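Skoryk cell – grip height off after base remount, anyone?

bulolis_ben
ok so after the pedestal got moved in the sim cell my gripper comes down wrong over the chess board. Far rank fine, near rank it closes on nothing or shoves the piece. Same program as before, 2132 lines, not touched. Redid the tool offset twice. Any ideas before I rip out the whole calibration

flandlow
did you redo the base frame or only the tool? Two different things. If the pedestal moved, tool offset wont save you

bulolis_ben
only tool. Base frame I typed in by hand from the old file plus the shift. Was in a hurry. Fingers straight down over the far edge, stopped short of the board, gripper looks vertical from where I'm looking

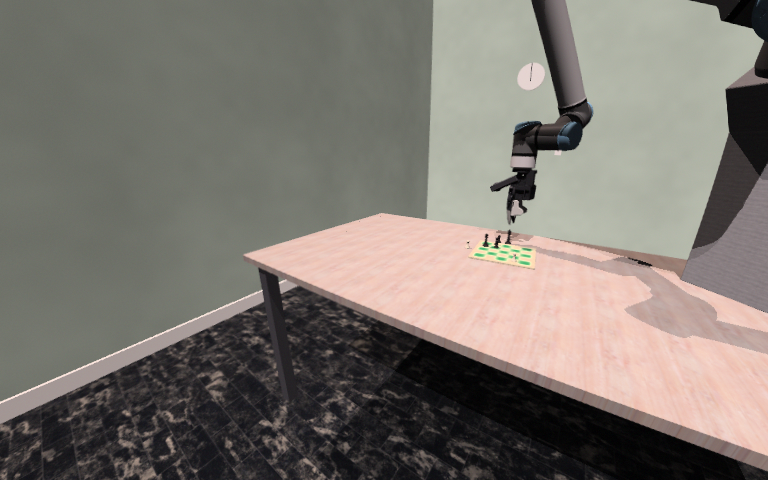 and the numbers in the pose readout agree with that, tilt reads zero. So I don't think its the wrist. Board frame is taught from 2 corners, both on the far side.

Zoia Onyshchenko
Two corners on the same side is your problem. You have no idea what the plane does toward the near edge. Teach three, spread them out, let it solve the plane, then run the far rank and near rank empty.

flandlow
disagree a bit. Board is tiny, even a sloppy plane shouldn't lose a whole grip over that distance. I'd bet on the hand typed base. Sign error on the shift, seen it plenty

Zoia Onyshchenko
If it were the sign the far rank would be off too. He says far rank is fine.

flandlow
far rank is fine bc he taught it there. Taught points hide a bad base, everything away from them drifts. Rotation error does exactly this

bulolis_ben
you may both be right lol. Checked the base – x shift was correct but I left the old rotation in. Fixed. Retaught with three corners also. Rerunning at 13 percent speed now

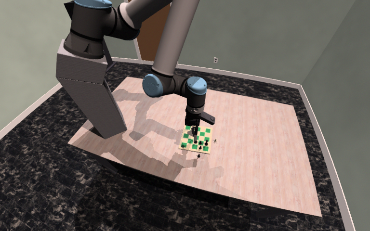

still want the approach height sorted though. It's 900 steps from the clear height down to grip and it spends most of them crawling. Is everyone doing one slow move or splitting it?

burkivach_tom
split. Fast to just over the tallest piece, then slow. Dont use one clear height for kings and pawns or you'll wait all day

Zoia Onyshchenko
Split, but keep the fast part slow until you have run every square once. A wrong base frame at full speed is how you get pieces on the table.

flandlow
also save the base frame under a new name. Do NOT overwrite the old one. In October we lost a good one on the Burkivach cell that way and spent till 3 am getting it back

burkivach_tom
that was you not "we"

bulolis_ben
ok saved as new. Near rank is hitting center on the first four squares, havent done the rest. Corner square on the near left still looks a hair high to me, might be the plane, might be my eyes

Zoia Onyshchenko
Reteach that corner only, don't redo the others. And check the finger length in the tool file matches the fingers you have loaded. Mine was still set to the short ones for weeks.

bulolis_ben
checking. Short ones in the file yeah. ugh. Will post the readout after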